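# Panditz grasping study: frequent questions

Updated June 2, 2026 by Sigrún Þrastardóttir and Akinyi Kioko

**What is this study?**

We test if a grasping policy trained only in simulation can handle objects it has not met before. All results on this page come from rendered scenes.

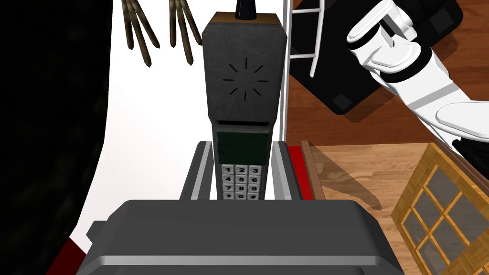
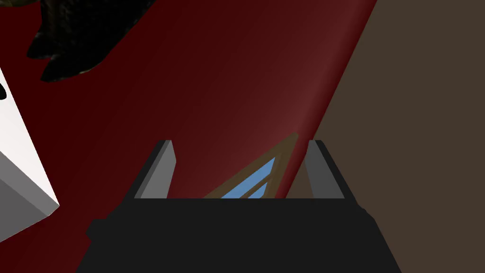

*Views over the gripper in the simulator: a brick-style phone between the jaws (first), and open fingers with a small triangular object in the gap (second).*

**How many objects do you use?**

The training set has 235 objects. Another 42 are kept only for testing - the policy never sees them in training.

**Why do you add clutter?**

In our first version the floor was clean, and the policy learned to close on the nearest thing. With mixed clutter it must select the target. Each test object is tried in 12 random layouts.

**When do you count a grasp as a success?**

The object must stay in the grip for six seconds after the lift. A single frame is not enough to decide this, so we score the full episode.

**Does the method work on a real arm?**

We do not know yet. Kolbrún Briem is preparing the hardware tests at Jaltelcombe, and we will report them separately.

**Can I get the scenes?**

Yes, on request. Please write which simulator version you use - older ones load the contact settings wrongly.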